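睡眠アプリのスコアがよくなりません。有料プランに入る意味はあるのでしょうか

投稿者:北向きの六畳
2024年7月26日 カテゴリ:くらし > 睡眠・寝室

寝つきが悪くて、5月からRastlowという睡眠アプリを使っています。枕元にスマホを置いて寝ると、朝に点数が出るものです。無料版だと点数と棒グラフだけ、月額のプランに入ると「あなた専用の改善プログラム」というのが8週間ぶん配信されるそうです。月300円なので財布が痛むわけではありません。ただ、私はこの手のものをもともと信用していないたちで、払う前に使っている方の話を聞きたくなりました。

まず点数の付き方が腑に落ちません。ぐっすり寝て目覚ましより先に起きた日が低くて、夜中に二度トイレに立った日が高かったりします。一度、スマホを置いたまま居間のソファで寝てしまったことがあるのですが、その朝も点数が出ていました。「深い眠りが安定しています」と褒められました。誰もいないベッドの話です。そりゃ安定しているでしょう。

問い合わせフォームから聞いてみたら、「複数の指標を総合的に分析しております」という返事が来ました。どの指標なのかと重ねて聞くと、同じ文面がもう一度届きました。

置き場所が悪いのかとも思い、マットレスの上、枕の下、ベッド脇の台の上と変えてみました。説明書きには「体の近くの安定した場所」とあるだけで、マットレスの上がいいのか台の上でもいいのかは書いていません。
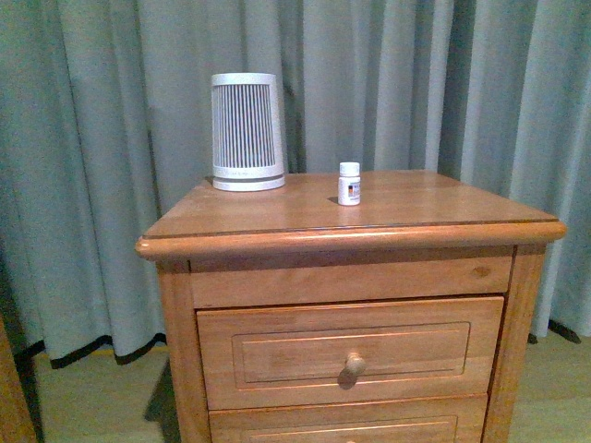 どこに置いても点数はばらばらで、置き場所による違いがあるのかどうかも私にはわかりませんでした。そもそもスマホひとつで、眠りが深いか浅いかまでわかるものなのでしょうか。音と振動を拾っているらしいのですが、隣の部屋で家族が扇風機をつけている音まで私の眠りに数えられている気がします。

もうひとつ気になっているのが、アプリの中に出てくる宣伝です。点数が低い朝に限って、Zotivelという枕用スプレーの広告が一番上に出ます。「利用者1,000人の声から生まれた香り」と書いてあって、満足度の円グラフが付いています。円グラフの下に小さい字で「当社調べ、購入者を対象」とありました。買った人に満足かと聞けば、それは満足と言う人が多いでしょう。高い金を払って不満だと言うのはつらいものです。

点数が高い朝にはこの広告は出ません。偶然かもしれないと思って、しばらく朝の画面を撮りためてみました。偶然にしてはよくできていると思います。ただ、私の撮りためた枚数で何かが言えるとも思っていません。そこは自分でも疑っています。

ちなみに、これまで自分で試したことは次のとおりです。

・夕方以降のコーヒーをやめた。これは少し効いた気がします。ただ、やめたのと同じころに仕事の繁忙期が終わったので、どちらのおかげか区別がつきません。

・寝る前の風呂を早めた。変化なし。家族からは苦情が出ました。

・耳栓。朝の目覚ましが聞こえず遅刻しかけたので中止。

・ラベンダーの何か。友人からのもらいものです。いい匂いでしたが眠くはなりませんでした。

・寝床で本を読む。退屈な本を選んだつもりが面白くて逆効果でした。

・枕元を片づける。読みかけの雑誌や充電の線をどかして、余計なものはなるべく置かないようにしました。気分はいいのですが、気分の問題だろうと言われたらそのとおりです。

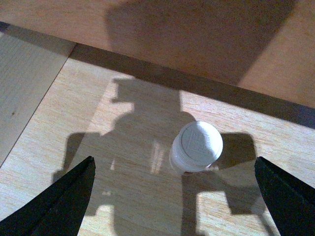 お聞きしたいこと

長くなったので、知りたいことを書き直しておきます。

Rastlowの有料プランに入った方で、点数ではなく、体の感じとして寝つきがよくなった方はいらっしゃいますか。点数が上がったという話は結構です。点数を出しているのは向こうなので、向こうの都合でいくらでも上げられると思っています。

それから、スマホではなく腕につける機械なら信用できるものなのでしょうか。家電売り場の人にはNindowという腕輪型のものを勧められました。医療機器なのかと尋ねたら「医療機器ではありませんが、医療の現場でも注目されています」とのことでした。注目というのは便利な言葉だと思います。

病院に行くほどではないと自分では思っています。昼間に居眠りして困るようなことはなく、いびきも家族に言わせるとたまにかく程度だそうです。布団に入ってから眠るまでが長いのが嫌なだけです。よろしくお願いします。

投稿者:さつまあげ

有料プラン入ってます! 私はよかったですよ。毎朝グラフを見るのが楽しいし、プログラムの音声の人の声が落ち着いていて好きです。点数も上がりました。あ、点数の話は要らないんでしたね、すみません。

体の感じと言われると難しいですけど、なんとなく朝が軽いような……。ちょうど布団を夏用に替えたのもあるかもしれません。スプレーも買いましたが、これは匂いが強くて夫に嫌がられて、今は玄関で使っています。玄関はいい匂いになりました。

月300円ならお試しで入ってみて、嫌ならやめればいいと思います。解約は設定の奥のほうにあるので、探すのがちょっと大変かも? 私は解約したことがないのでわかりません。悩んでいるよりやってみるのがいちばん!

投稿者:元・寝具売り場

以前、寝具を売る側にいた者です。Rastlowは使ったことがありません。なので有料プランの中身については何も言えませんが、「測ってくれる機械」全般については売り場でさんざん説明させられたので、その範囲で書きます。

まずスマホで眠りの深さがわかるかという点ですが、私なら期待しません。検査として眠りの段階を調べるときは、頭に電極をつけて脳波をとり、目の動きや筋肉の動きも一緒に見ます。枕元のスマホが拾えるのは、音と、寝具が揺れる様子くらいです。そこからわかるのは「動いていないらしい」ということで、動いていない人が深く眠っているのか、目を開けて天井を見ているのか、そこに誰もいないのかは、区別が難しいはずです。質問者さんがソファで寝た晩の点数は、よい実験になっていると思います。狙ってやったわけではないのでしょうが。

腕につけるものは、体の動きに加えて脈を見ているものが多いので、スマホを置いておくよりは材料が増えます。いつ寝ていつ起きたかの目安としてならそれなりに使えるでしょう。ただ、寝床でじっとしている時間を眠りとして数えてしまう傾向があると言われています。困ったことに、質問者さんの悩みはまさにそこですよね。布団に入ってから眠るまでが長い人が、じっと横になっている。機械がいちばん苦手にしている時間を、機械に測ってもらうことになります。

Nindowという製品については知りません。知らないものを悪く言うのは控えますが、売り場での言い回しについては少し。「医療の現場でも注目」「専門家も推奨」「研究に基づいた」。この三つは私も口にしていました。配られた資料にそう書いてあったからで、どの現場でどの専門家なのかを私が知っていたことは一度もありません。お客さんに聞かれたら資料の裏を見るふりをしていました。今になって申し訳なく思っています。

アンケートの円グラフも同じようなものです。以前、Villanuevaという店名で寝具を扱っていた支店にいたとき、枕の満足度調査をやりました。回答してくれた方には次回使える割引券を差し上げるという形式です。返品した方には用紙が届きません。満足度はたいへん高くなりました。調査を作った側に嘘をついている意識はなかったと思います。出てきた数字をそのまま載せているのですから。

ですから1,000人という数字そのものより、誰に聞いて、誰に聞いていないかを見るのがよいです。買ってすぐ使わなくなった人がどこにも出てこない調査なら、人数がいくら多くても私はあてにしません。

広告と点数の関係については、質問者さんが自分で書いているとおり、撮りためた画面だけでは何とも言えないでしょう。低い日に出るように作ってある可能性もありますし、高い日の広告は気にせず流してしまっている可能性もあります。人は腹の立つ朝のことをよく覚えています。確かめたいなら、点数に関係なく毎朝撮ることです。そこまでして確かめる値打ちがあるかは別ですが。

寝室の話も少しだけ。ものを買い替えれば眠れるようになるという話を、私は売る立場で長いことしてきました。枕の高さが合っていなくて首が痛い人は、枕を替えれば楽になります。暑くて眠れない人は、部屋を涼しくすれば眠りやすくなります。困っている原因がはっきりしていれば、道具は役に立つんです。原因がよくわからないまま「眠りの質」のために買っていかれた方は、しばらくするとまた別のものを見に来られました。

枕元の台についても相談を受けたことがあります。引き出しのあるものを選んで、目に入ると気になるものは中にしまう。当時はそれを「入眠環境を整える」と呼んでいました。要するに片づけです。 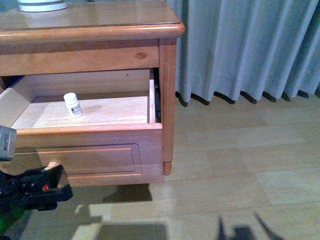
しまったからといって寝つきが変わるかというと、私は怪しいと思っています。ただ、スマホに関しては話が別で、手を伸ばして届くところにあればどうしても見ます。睡眠アプリの間の抜けたところは、眠るために遠ざけたいものを、眠るために枕元に置かせるところです。寝る直前に画面を触って計測を始めるボタンを押し、ついでに通知を見る。夜中に目が覚めれば時刻を確かめ、今夜の点数はどうなるのかと考える。寝つきの悪い人にさせることではないと思います。

点数を気にするあまりかえって眠れなくなる人がいる、という話は海外でも出ているそうです。私は論文を読んだわけではなく、業界紙で見た程度です。ただ、売り場で計測器を勧めたお客さんに「前は寝不足だと思っていなかったのに、毎朝寝不足だと言われる」とこぼされたことはあります。測る前はお元気でした。

それで、何をすればいいのかですが、特別なことは知りません。よく言われている範囲のことを、あまりお金のかからない順に書きます。

・起きる時刻をそろえる。寝る時刻を決めようとすると、眠くないのに布団に入ることになります。

・眠くなってから布団に入る。8時間寝なければという考えは、いったん忘れてかまわないと思います。必要な長さは年齢や人によって違います。

・布団に入って眠れなければ、一度出る。薄暗いところで退屈なことをして、眠くなったら戻る。これは面倒ですし、冬は寒いです。

・コーヒーをやめたのは続けてみる。効いた気がするなら、繁忙期のおかげでもかまわないでしょう。次の繁忙期にもやめたままでいれば、少しは区別がつきます。

・記録をつけたいなら紙に。起きてから、寝つけたかどうか、昼間に眠かったかどうかを一言書くだけ。夜中に時計は見ない。

最後のものは、機械より不正確だと言われそうです。そのとおりですが、困っているのは本人なので、本人がどう感じたかの記録のほうが役に立つ場面は多いと思います。もし病院に行くことになったときも、見せるならそちらが話が早いでしょう。

それと、ご家族が言う「たまにかくいびき」ですが、息が止まっているように見えるとか、昼間に耐えられないほど眠いとかがあれば、アプリも枕も飛ばして受診してください。寝つけない状態が長く続いて生活がつらくなってきた場合も同じです。そこは疑い深くしていても得をしません。

有料プランについては、入らなくていいのではないかというのが私の意見です。使ったことのない者の意見なので、その程度に読んでください。

投稿者:北向きの六畳(質問した者です)

お二人ともありがとうございます。

さつまあげさん、解約が設定の奥にあるというのは大変参考になりました。入る前に出口を探してみたのですが、無料版の画面からは見つけられませんでした。よくある質問の欄にも「ご登録の方法」は詳しく載っているのに、やめ方は「ご利用の環境により異なります」の一行です。これだけで入る気がだいぶなくなりました。玄関のスプレーの件は笑いました。

元・寝具売り場さん、長文をありがとうございます。売る側の方からこういう話が聞けるとは思いませんでした。「誰に聞いていないか」というのは、今度から円グラフを見るたびに思い出しそうです。

ひとつだけ、納得できていないところがあります。眠れなければ一度布団から出る、というやり方です。以前にも別のところで読んで試しましたが、起き出すと目が冴えてしまって、そのまま台所の引き出しの整理を始めてしまいました。退屈なことをせよというのは、本で失敗した私には難しい注文です。退屈かどうかはやってみるまでわかりません。

とはいえ、私が試したのはひと晩だけです。ひと晩でだめだったと言ってやめるのは、私が文句を言っている円グラフと同じくらい雑なやり方でした。もう少し続けてみます。

スマホは寝室の外に出すことにしました。目覚ましの代わりが必要なので、押し入れから昔の目覚まし時計を出してきたのですが、秒針の音が気になって仕方がありません。タオルで包んだら今度は時刻が見えません。夜中に時計を見るなということでしたから、見えないのは正解なのでしょうか。いまは廊下に置いています。鳴ると家族が先に起きます。

部屋のほうは、暑さが関係しているのではないかと家族に言われました。北側の部屋なので自分では涼しいつもりでいたのですが、夜になると風が通らず、廊下より蒸しているそうです。ずっと中にいると気がつかないものなのかもしれません。カーテンを少し開けて寝る案も出ましたが、街灯が入るので却下になりました。

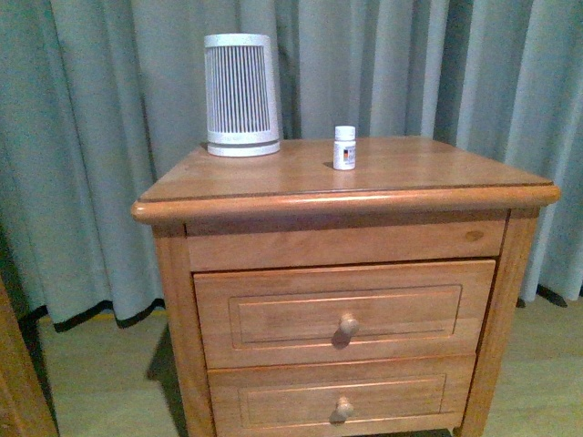 冷房を朝までつけておくのは体に悪いと親に言われて育ったので、これまではタイマーで切っていました。調べてみると、暑い時期は夜どおしつけておくほうがよいと書いてあるところが多く、親の言っていたことの根拠のほうは見つかりませんでした。親に電話して聞いたら「昔からそう言うから」とのことでした。総合的に分析しております、といい勝負です。

それで昨夜はつけたままにして寝てみました。朝まで起きませんでしたが、ひと晩では何も言えませんし、前の日に残業で疲れていたので、これも区別がつきません。電気代の通知が来たらそちらは区別がつくと思います。

アプリは消しました。消すときに「今やめると、これまでの眠りのデータが失われます」と引き止められました。誰も寝ていなかった晩のぶんも入っているはずです。

記録は紙でつけます。冷房を切る日とつける日を混ぜて、コーヒーはやめたままにします。何か変わったらここに書きに来ますが、変わらなかった場合も書きに来るようにします。それをやらないと、よくなった人の話ばかりが残るので。

投稿者:元・寝具売り場

台所の引き出しの整理は、退屈ではなさそうですね。私は古い取扱説明書を読むようにしています。保証の項目のあたりがよいです。ただし照明を明るくしないと読めない字の大きさなので、そこは困っています。

目覚まし時計は秒針が一秒ごとに止まらず、すっと流れて動くものなら静かです。売り場にいたころの癖で製品名を書きそうになりましたが、やめておきます。店で耳に当ててみるのが確実です。周りがうるさくて何も聞こえない店もあるので、できれば空いている時間に。

冷房については、つけたままでも風が体に直接当たらないようにだけしておけば、私はつけておくほうに賛成です。変わらなかったときの書き込みも待っています。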